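Gronero Assignment Notes – README

Gronero is a set of plain text tables describing short-term nursing contracts: where they were, how long they ran, what shifts they involved, and what the nurse said about the posting afterwards. It was put together for agencies and hospital staffing teams who want to compare placements without going through old emails. It contains no patient information of any kind.

This file covers version 8 of the tables. If you have an earlier version, read the section on changes before you merge anything.

What is in the folder

contracts.csv – one row per contract, 3000 rows
feedback.csv – one row per end-of-contract form, 1225 rows
sites.csv – one row per hospital or clinic, 70 rows
codes.txt – the meanings of the short codes used in the other files
README – this file

The three tables join on contract_id and site_id. Every row in feedback.csv has a matching row in contracts.csv. The reverse is not true, as most nurses did not send a form back.

Where the records come from

The contracts came from two agencies, Irar and Mondal, which agreed to use the same form for new postings. Irar mostly places nurses in general wards and theatre recovery. Mondal has more work in community clinics and care homes. The agency column says which one a row belongs to, and it is worth splitting on that column before you compare anything, since the two have different ideas of what counts as a normal week.

Mondal's older records were on paper and were typed in by hand. Dates in those rows have been checked against the payroll month only, so treat the start day as a guide. They are marked P in the source column. Irar's records were exported from its booking system and are marked E.

Columns in contracts.csv

contract_id: a number with no meaning outside this set.
site_id: matches sites.csv.
agency: I or M.
specialty: a short code, see codes.txt. Where a nurse worked across two units, the code is for the unit named on the contract.
start_month: the month only. Years have been removed.
weeks_planned: length of the contract as signed.
weeks_worked: length as paid. This can be longer than weeks_planned where the contract was extended.
shift_type: D for days, N for nights, R for rotating.
housing: A if the agency found the room, S if the nurse found their own, H if the hospital had staff accommodation, blank if not recorded.
ended: F for finished, X for extended, C for cut short. The reason for a C is not given, and please do not try to work it out from the other columns.

Columns in feedback.csv

Scores run from 1 to 5, with 5 the best. There are separate scores for the handover on the first shift, the rota, the housing, and whether the nurse would go back. The would-return score is the one most people ask for. It tends to follow the rota score closely and the housing score hardly at all, which surprised us – we had expected a bad room to count for more.
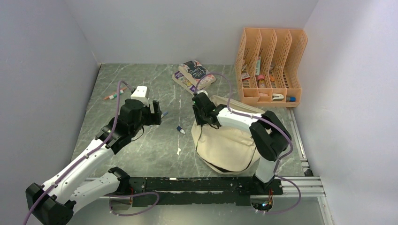
The comments column is free text. Names of staff, wards and streets have been replaced with a dash. Spelling has been left as written. Some comments are a single word and a few fill a page, so set your column width before you open the file in a spreadsheet.

Forms were sent out in the last week of each contract. Nurses who left early were sent the same form, but few of them answered, so the scores lean towards people who stayed. We have not tried to correct for this.

Columns in sites.csv

Each site has a type (hospital, clinic or care home), a size band, and a yes or no for parking, staff canteen and late buses. The late buses column was filled in from timetables and goes out of date quickly. Town names are not included. If you need to group sites by area, use the region column, which is deliberately broad.

Using the tables

The files are UTF-8 with commas between fields and a header row. Blank means not recorded. Zero means zero. Earlier versions used 0 for both in the weeks_worked column and it caused a lot of trouble, particularly with averages.

Good uses: looking at which specialties get extended, checking how contract length varies through the year, planning an induction pack, showing new travel nurses what a typical posting involves.

Poor uses: ranking hospitals, setting pay, or judging any one nurse. There is no pay data here and we do not plan to add it. Sites with only a handful of contracts should not be reported on their own.

Changes in this version

Housing code H added. In version 7 these rows were mixed in with A.
Blank and zero separated in weeks_worked.
Duplicate contracts from the January export removed.
Recovery and theatre split into two specialty codes.
Site type corrected for several clinics that had been listed as hospitals.

Known problems

Rotating shifts are under-recorded in the P rows. The paper form only had boxes for days and nights, and people ticked whichever they did more of.

Extensions signed after the final week sometimes appear as a new contract at the same site. If a nurse seems to have two contracts back to back, this is probably why, but there is no nurse number in the set so it can't be confirmed.

The regional bands follow the agencies' own sales areas. They don't match health service boundaries.

Terms

Free to use inside agencies, hospitals and colleges. Please don't pass the comments column to anyone outside your organisation. The scheduling tool Plastia can read contracts.csv directly, but it drops the housing column on import, so keep a copy of the original.

Corrections can be sent to either agency with the contract_id and the column name. They go into the next version.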